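The new vacuum is out on the floor!

After months of pushing dust from one end of the workshop to the other with a broom, we have a proper canister vacuum, and I can't tell you how happy that makes me. Hugo Salcedo spotted it in February, wheeled it in at 8 the next morning and had half the building asking for a turn before lunch (Berhanu Wolde got there first, naturally).

We have 570 square feet of smooth gray floor on the Seser side alone, and the flat nozzle is lovely on it. The hose bends nicely around the bench legs, and the metal wand saves your back!

A few house habits while we all get used to it:

Pick up screws and cable ties by hand before you start. Carry the canister over doorsills, don't drag it by the hose. Coil the power cord when you're done and leave it beside the vacuum. Spare bags are on the Teixeira shelf, up to 25 of them, and Berhanu would like to hear when you open a new pack.

Next up is the strip under the windows, then behind the white workbench, where I fully expect to find my missing tape measure.

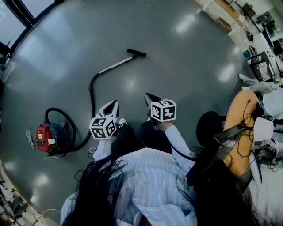 Petisent Workshop Team

Red and dark blue, easy to spot from across the room. Come and borrow it!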